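I got to Brammont a bit before lunch and found the person I'd come to talk to already elbow-deep in a box of spare finger pads. She runs the demonstration side of the Tallby project (she asked me to leave her name out, so I will), and her job is to pick things up. All day long, with a gripper in her hand, so that a robot arm can learn to do it later.

"My mother thinks I work in a warehouse," she told me. "I've stopped correcting her."

She started on the remote-control rig at Jirkard, back when teaching an arm meant sitting in a chair with two joysticks. I asked what that was like and she made a face. "You can't feel anything. You're squeezing a cup through a cable. I'd hold my breath the whole time and then have a headache by three."

The hand-held tool was a big change for her. You hold it by the handle, the camera rides along with it, and whatever your wrist does gets recorded. On a good day she gets through 161 demonstrations. Her best ever was 19 in one ten-minute stretch, and she's still pretty proud of that!

I wanted to know what makes a bad one. "Rushing," she said right away. "And showing off. If I flick my wrist at the end, the arm learns to flick its wrist." 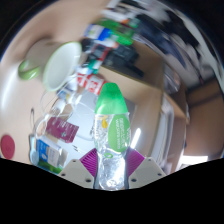

"Bottles are my least favorite," she went on. "Thin plastic gives when you squeeze it, so I have to think about pressure every single time. With a mug I can let my mind wander a little."

She does like clutter, though. The early Tallby recordings were all made on a bare white table, and the arm got lost the minute it saw a real shelf. Now she messes things up on purpose between takes - boxes, jars, packets, whatever she can grab. I told her my kitchen was available and she laughed, but she did write it down.

So does she ever go back to remote control? Sometimes, for the Apaza arm, when they need the robot's own joints in the recording. "It's slower, and I complain, but you find out what the arm can't reach. My hand can reach anything. That's kind of the problem."

They have about 710 recordings of the pick-and-place task so far and want a lot more before they train again. She handed me the gripper and let me try a few. Mine went in the practice folder.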